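Scuff marks on gray polypropylene totes — cleaner, heat, or live with it?

Forum index > Materials and Finishes > Plastics

tallowgate
Posts: 1,355
30 March 2021

I have a batch of gray totes from Brarnik, bought used when a parts warehouse closed. The recycling mark on the base says PP. They hold hardware and small castings on open shelving. The walls are fine. The floors and the lower parts of the walls have dark gray scuffing that does not come off with dish soap and warm water. I would like to get them reasonably uniform before I label them.

So far I have tried dish soap with a nylon brush, isopropyl alcohol on a rag, and a melamine sponge. The sponge did the most, but it left a dull area that shows up under side light and seems to pick up dirt faster than the original surface did.

Questions are whether there is a solvent that will lift the marks without attacking PP, and whether a heat gun is worth trying on the scratched areas.

kerf_and_a_half
Posts: 212

You have two problems and they need separate treatment. Transfer marks are foreign material sitting on the plastic: rubber, metal, paint from whatever was stored there. Scratches are displaced plastic with dirt packed in the grooves. Solvent helps with the first and does very little for the second.

For transfer marks, use mineral spirits on a white cotton rag. PP tolerates short contact at room temperature. Wipe it on, wait a minute, wipe it off, then wash with detergent. If the rag comes away gray, keep going. If it stays clean, what is left is in the grooves.

A melamine sponge is a fine abrasive. The dull area you describe is a new set of scratches. I would stop using it.

ohmsted
Posts: 87

Disagree in part on the sponge. Molded totes usually have a light texture to begin with, and if that texture is already gone in the worn area, a sponge isn't removing anything you still had. I use one on all of mine and finish with a gray nonwoven pad in straight strokes along the long side. The result is uniform, which was the stated goal.

Agree on mineral spirits. Stay away from toluene and xylene, which swell PP if left on.

kerf_and_a_half
Posts: 212

Uniform on day one, yes. A finer, denser scratch pattern has more surface to hold grease. In my shop the padded totes looked worse than the untouched ones by the next January. The contents were the same and so was the shelf.

ohmsted
Posts: 87

What was in them? Oily parts will do that to anything. Mine hold dry fasteners and I have not seen it.

kerf_and_a_half
Posts: 212

Castings with cutting fluid residue. Fair point, but the original poster also has castings.

tallowgate
Posts: 1,355

Mine are dry, but not degreased to any standard. Call it a light film.

Mineral spirits tried last night on 3 totes. The rag came away gray on the first pass and lighter on the second, and by the third it was clean. The remaining marks are clearly in the surface. I can feel them with a fingernail. That leaves the heat gun question.

plinthwise
Posts: 640

Heat works for stress whitening and for very shallow scratches. The surface relaxes and the gloss partly returns. It does not work for dirt-filled grooves, because you soften the plastic around the dirt and lock it in. Clean first, and test on the underside.

Settings I use on PP: low fan, nozzle 4 inches off, constant motion, stop as soon as the surface begins to look wet. Large flat walls will bow if you stay in one place. Dividers bow before outer walls do, having no rim to hold them straight unless they are molded in. I ruined a Clorkus tote this way and the lid has not fitted since.

tallowgate
Posts: 1,355

Understood. Groove dirt then. Would a pressure washer reach it?

plinthwise
Posts: 640

Some of it. A stiff brush and hot detergent gets nearly the same result with less water on the floor. Brush along the scratches. Brushing across them mostly skips over the grooves.

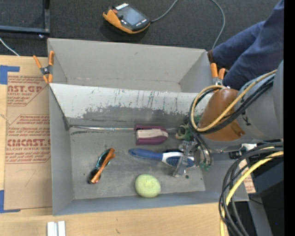 Wear on a divided tote is rarely even, and I would map it before choosing a method. Most of the damage comes from parts being dragged or dropped against whichever surface is nearest the hand. Floors get scratched in all directions, while slopes tend to get marks that follow the fall. The gray bin with the two lengthwise compartments is a fair reference: the sloping divider is still pale along the top, then goes to a dark, ragged-edged scuff lower down, with thin vertical scratches above it that are densest near the middle. I would do the whole panel with spirits, brush it vertically, and accept whatever remains of the dark patch. Sanding down to clean plastic on an area that size leaves you with a visible hollow and a thinner wall.

ohmsted
Posts: 87

I would still pad that panel. Full width, top to bottom, straight strokes. A hard line between a pale area and a dark one draws the eye more than an even matte does.

kerf_and_a_half
Posts: 212

And I would still leave it. It is a bin.

sumpfilter
Posts: 19

Has anyone used a liner? I gave up on refinishing and cut Belhaj ribbed matting to fit the floors of mine. Scratches are hidden, small parts are quieter, and the mat comes out for washing. It does nothing for the walls. Cut it slightly undersize, or it curls at the corners when the shop warms up.

plinthwise
Posts: 640

Liner is the sensible answer for floors. Check that it is not plasticized vinyl if you store anything painted or any other soft plastic. Plasticizer migrates and will leave both surfaces tacky. Polyethylene foam or EVA is safe for most things.

tallowgate
Posts: 1,355

Plan as it stands: mineral spirits, hot detergent with a stiff brush, EVA on the floors, no heat, no pad. I will leave one tote for ohmsted's method and store the same castings in it as in the others.

Related question. Adhesive labels do not hold on the PP. I tried Lirnska vinyl labels on the end walls and they lift at the corners within days, including on panels I had wiped with alcohol.

kerf_and_a_half
Posts: 212

Low surface energy. Most acrylic adhesives will not wet it. Either buy labels specified for polyolefins or use a clip-on card holder. A quick pass with a torch flame will raise the surface energy, but see the remarks above about heat.

ohmsted
Posts: 87

Card holders. The cards can be swapped when the contents change, and there is no residue to clean off later.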